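Disclosure Rules Should Apply Before the Vote, and to Everyone

The state ethics office in Ponham confirmed in June that it had opened a review of consulting payments made by Tekmont to relatives of three sitting officials. The confirmation ran to two sentences. It did not name the officials, state the period under review, or indicate when the public might expect a finding. Under current law, the office was not required to say even that much.

This editorial board takes no position on whether any official broke the law. The review is under way, and those involved are entitled to the presumption that they acted properly. Our concern is with the rules themselves, which allowed the payments to go unreported for the length of a full legislative session while the same officials voted on matters of direct interest to the company that made them.

The facts already on the public record are limited. Tekmont holds a contract to manage the state's vehicle registration system. During the last session, lawmakers extended that contract and widened its scope. Over the same period, a small advisory firm called Ovine received monthly fees from Tekmont for what its invoices describe as regional outreach. Ovine's registered partners include close family members of officials who took part in the vote. None of these arrangements had to be disclosed, as the statute defines a reportable interest as one held by the official or by a spouse. Adult children, siblings and business partners fall outside it.

That definition was written at a time when lawmakers were expected to hold ordinary jobs in their own districts and outside income was easy to trace. It has not kept up with the way influence is now bought and sold. A company that wishes to win favor has little reason to pay an official directly when it can hire a brother or a daughter without filing a single form.

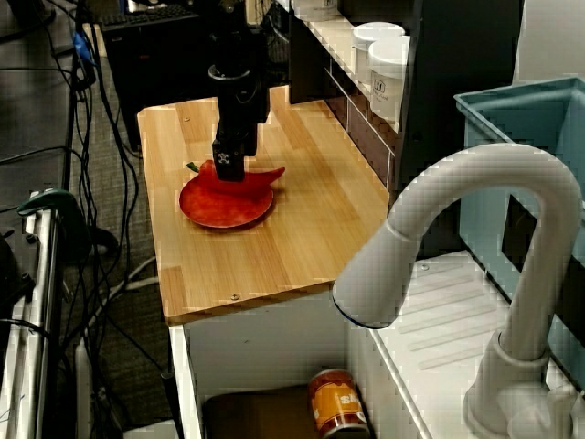 Defenders of the present system make two arguments that deserve a serious answer. The first is that relatives of public servants have a right to earn a living and should not be treated as suspects. We agree. Disclosure is not an accusation. A son or sister who performs real work for a fair fee loses nothing when that work is listed in a public file, and may well gain some protection from rumor.

The second argument is that broader reporting would bury the ethics office in paper. The office received 2,724 annual statements in its most recent filing cycle and selected 281 of them for a detailed check. Its staff is small, and its budget has been flat for several years. These are real limits, but they are limits the legislature chose and can change. Lawmakers who decline to fund the office should not then cite its lack of funds as a reason to leave the rules alone.

The reporting threshold also needs attention. At present, payments below $3,000 from a single source may be left off a statement entirely. The limit applies to each payment and carries no annual total, so a steady series of smaller checks may never appear. An annual total per source would close that gap at little cost to anyone who files in good faith.

Timing matters as well. Statements are due in the spring for the calendar year before, and the office has 78 days to post them after receipt. A payment made in January may therefore remain out of view until well after the session in which it was relevant has ended. Voters are left to judge a decision long after it was made, often when the next one is already before the chamber.

A bill introduced last year, known as the Baldursdóttir proposal, would address most of these points. It would extend the definition of a reportable interest to parents, siblings, adult children and business partners. It would require an official to file a short notice before voting on any measure that affects a company paying one of those persons. It would also direct the ethics office to post such notices within two business days. The bill was sent to committee and did not receive a hearing.

The proposal has flaws. Its penalties are modest, and its language on business partners is loose enough to invite dispute. It says nothing of gifts or paid travel, which should be taken up separately. A hearing would be the proper place to settle such questions, and we urge the leadership of both parties to schedule one early in the coming session.

The ethics office, for its part, should publish the expected timeline of its current review. It can do so without naming any person or prejudging any fact. Residents of this state have been asked to wait for an answer, and they should at least be told how long.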